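Residents of Drikwood Hall are asked to read the answers on this page before contacting the Housing Office. They apply to all furnished single rooms let by Cadwaladr Student Housing.

# Furnished Rooms: Frequently Asked Questions

## Before you arrive

**What furniture is provided?**

Each single room has a bed, a desk, a chair and a wardrobe. Bedding, towels and desk lamps are not supplied. Bedding packs may be ordered from Sultico through the resident portal until the end of August.

**May I decorate the walls?**

Yes. Prints and posters may be put up with removable adhesive strips. Nails, screws and double-sided foam tape are not permitted.

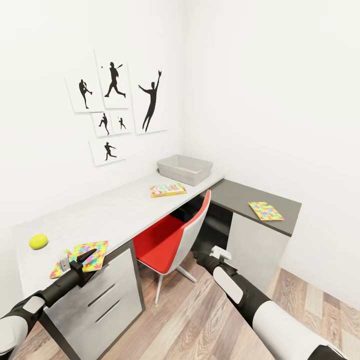

Decorations must not cover the smoke detector, the ventilation grille or the fire notice on the door. Residents are charged for repainting if the wall surface is damaged when items are taken down.

**May I bring my own furniture?**

One small item, such as a bookcase, may be brought with written approval. Upholstered items must carry a fire safety label. Requests should be sent to Chaltu Bogale in the Housing Office, who will reply within 3 working days.

## During your stay

**How should I care for the floor?**

Floors should be swept weekly and cleaned with a damp mop. Steam cleaners and wax polish must not be used. Spills should be wiped up at once.
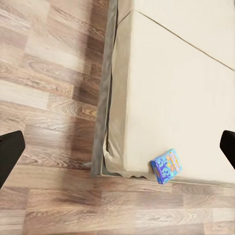 Felt pads for chair legs are available at the front desk at no cost. Rugs are allowed, provided that the door can still open fully.

**Who controls the heating?**

The heating is managed centrally by Climunier and runs from October to April. The dial in each room adjusts the temperature within a set range. Portable heaters are prohibited. If a room remains cold for more than 2 hours while the heating is on, please report it through the portal.

**May I move the desk or the bed?**

Furniture may be moved within the room as long as it does not block the door, the window or the heater. It must be returned to its original position before checkout. Furniture may not be stored in hallways.

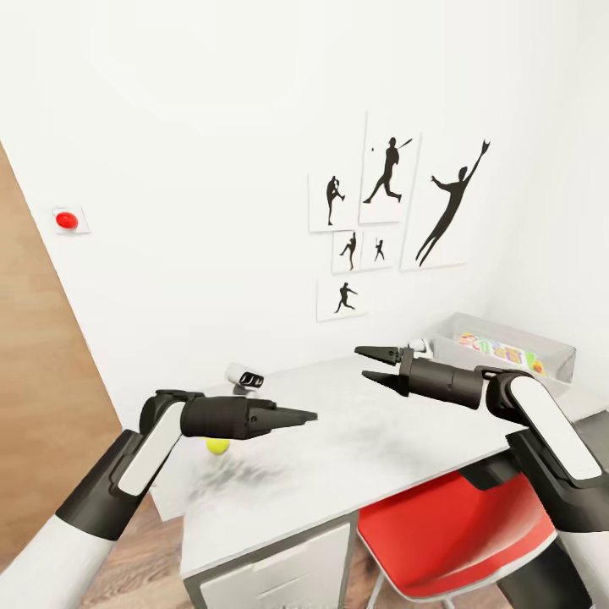
## Moving out

**How much notice is required?**

Residents must give 30 days' notice in writing. Rent remains due until the end of the notice period, even if the room is vacated earlier.

**What must be done before checkout?**

All personal items must be removed, including anything under the bed, and the bed must be stripped. Keys are to be returned to the front desk by 11 a.m. A fee of $20 applies to each key not returned.

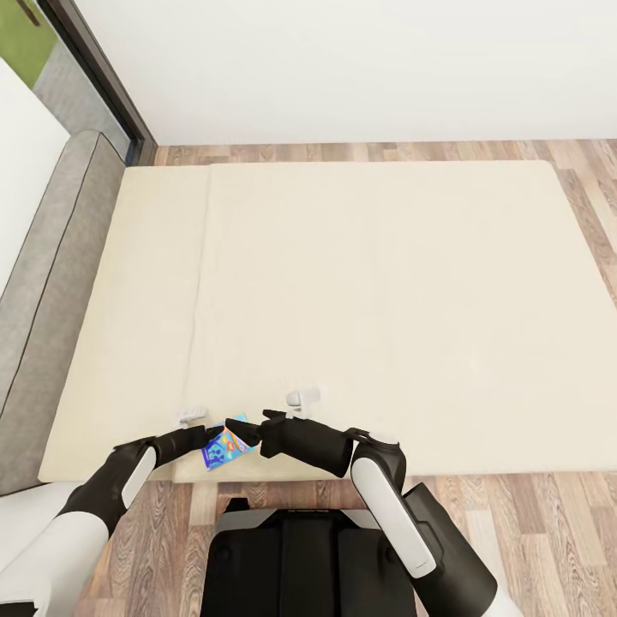
*Bed surface without bedding.*

**When is the deposit returned?**

Deposits are returned after the room inspection. Questions about deductions should be addressed to Kalkidan Endale, Resident Accounts, and should include the room number and a forwarding address.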